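Cedalska recalls Velora wine cabinets over door seal fault

Owners of two Velora wine cabinets are being asked to check their serial plates after the manufacturer, Cedalska, found a fault in the lower door seal. The recall covers the single-zone and dual-zone versions of the free-standing cabinet. Built-in models are not affected.

Cedalska says the seal can come away from its channel at the hinge corner. When that happens the cabinet no longer holds its set temperature, and the compressor runs for much longer than it should. The company has received reports of water collecting on the floor beneath the door and, in a few cases, of labels spoiled by damp on the bottom shelf. It says there is no risk of fire or electric shock and that cabinets can stay plugged in while owners wait for a repair.

Around 2000 cabinets were sold in the affected batch, most of them through Felline, the kitchen appliance chain, and the rest through independent wine merchants. They were made between January and May. The serial number is printed on a silver plate inside the cabinet, on the left wall behind the top shelf, and affected units have a number beginning with VL and ending in the letter K.

"We would rather people looked and found they were fine than left it until the summer," said Reinaldo Quintana, who runs the service department at Cedalska. "The cabinet will still cool. It will just work very hard to do it, and anyone keeping whites and reds in the same unit will notice the top zone drifting first."
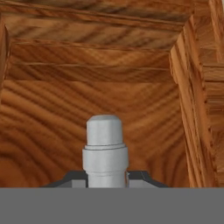

Cedalska is offering a free repair, carried out at the owner's home. The engineer fits a new seal and a stiffer hinge bracket, then leaves a probe thermometer running in each zone for the rest of the visit. Many owners have put their cabinets in dining rooms and studies, up against wood panelling with a warm orange-brown grain, and the company asks them to pull the cabinet forward by a hand's width before the engineer arrives. The rear vents need that gap in normal use as well, and Cedalska admits the printed manual did not make this clear. A corrected version can be downloaded from its website.

Bottles do not need to be taken out for the repair unless the cabinet is full, in which case the bottom shelf should be cleared. Owners who store older wines are advised to lay them somewhere cool and dark for the morning and to let them settle again before opening.

Those who do not want a repair can return the cabinet to the place of purchase for a full refund. Felline has said it will accept returns without the original packaging, provided the shelves and both keys are included. It will collect from ground-floor addresses free of charge. Customers in flats above the ground floor should ring their local branch first, as a second person may be needed for the lift.

Independent merchants have been told to hold any unsold stock. Barbosa, which supplies cabinets to restaurants and hotels, has already withdrawn 300 units from its warehouse and says it expects to have repaired cabinets back on sale within a month. Restaurants that leased a Velora through Barbosa will be contacted directly and do not have to do anything.

The fault came to light after engineers were called to several cabinets that had been reported as noisy. In each case the compressor was sound, and the noise was put down to the unit running almost without a break. Cedalska then tested cabinets from its own stores and traced the problem to a change in the glue used to fix the seal. It has since gone back to the earlier type.

Owners who have already paid for a call-out or a replacement seal can claim the money back by sending a copy of the receipt. Claims for spoiled wine will be looked at one by one, and the company is asking people to keep the bottles and photograph the labels. Merchants' invoices will be accepted as proof of price.

The recall helpline is open from 8am to 6pm. Callers should have the serial number to hand.

Related items
Dual-zone or single-zone: which suits a small kitchen?
Felline to stop selling countertop bottle coolers
How to level a free-standing wine cabinet
Beech or wire shelves: what to look for
Cleaning a charcoal filter

Sign up for our weekly appliance newsletter. You can unsubscribe at any time.

We use cookies to remember your settings and to see which pages are read. Accept | Manage choices

Contact us | Corrections | Privacy | Back to top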